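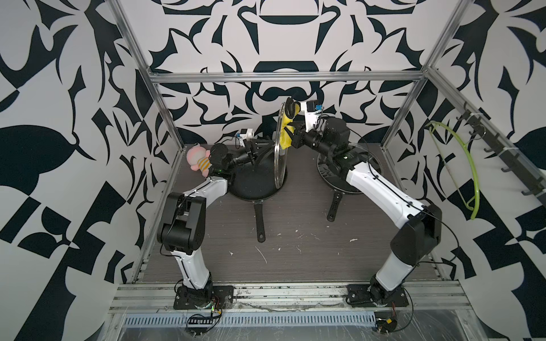

**Do I need to be a good cook to join the Gramholm recipe testers?**

Ordinary cooks are the people we're hoping for most, so if you can follow a recipe and get dinner on the table without calling your sister, you are good enough for us.

Now, let me back up a little and tell you what this is. For the past few winters, Mareike Kleinschmidt and I have been gathering family supper recipes from all over Clumville and the farms out toward Girberg, and we finally have enough of them for a book. We have 200 recipes, to be exact, and they came to us on index cards, on the backs of envelopes, and in one case over the phone from a lady who measured everything by the coffee cup she happened to own (a lovely cup, but we've had to do some arithmetic). Woldemariam Press has kindly agreed to publish the collection in December, and before that happens every single dish needs to be cooked by somebody who has never made it before.

That's where you come in! We are looking for 40 home cooks to test recipes in their own kitchens this spring and summer.

## What you'd be doing

Each tester gets two recipes at a time, by email or regular mail, whichever you like better. You cook them exactly as written, even when you're sure you know better (I know, it's hard on me too), and then you fill in our sheet. We want to know where you got confused, which steps took longer than we said, what you had to go out and buy, and whether the people at your table asked for seconds. If a dish comes out badly, please tell us so. Mareike's own dumplings came back from an early tester marked "heavy," and the recipe is a good deal better for it.

Please weigh things if you have a scale. If you don't, tell us which cups and spoons you used and we'll work from there.
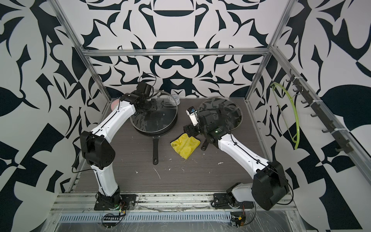
The skillet suppers make up the biggest chapter, and they are the ones most in need of testers. Most of them start uncovered over fairly high heat and finish with the lid on, and the old cards are maddeningly vague about when to make the switch. A black frying pan with a round glass lid, the same sort as in the photo, will see you through all of them, and you can keep an eye on the rice without letting the steam out. A solid lid is welcome too, and so is a dinner plate if that's how your household has always done it. Just write it on the sheet so we can tell your results apart from the others. The baked dishes go in the oven at 400 degrees unless the card says otherwise, and an oven thermometer is a nice thing to have for those.

## What you'd get

We pay back your groceries, so save those receipts. Every tester will be thanked by name in the book and will get a copy when it comes out. There's also a potluck once the testing is finished, and I can promise the dumplings will be there.

## Who can apply

- Anyone 18 or over with a working stove
- Beginners, very much included
- Households with picky eaters, small children, or both
- People who cook for one, as we need help scaling things down

If you have a food allergy, let us know when you write and we'll choose your recipes with that in mind.

## How to sign up

Send a short note to Jae-in Kwak at the Gramholm Supper Book, Clumville. Tell us how many you usually cook for, what kind of stove you have, and one thing you make so often you've stopped looking at the recipe. Jae-in reads every note and will write back with your first pair of recipes and a blank sheet.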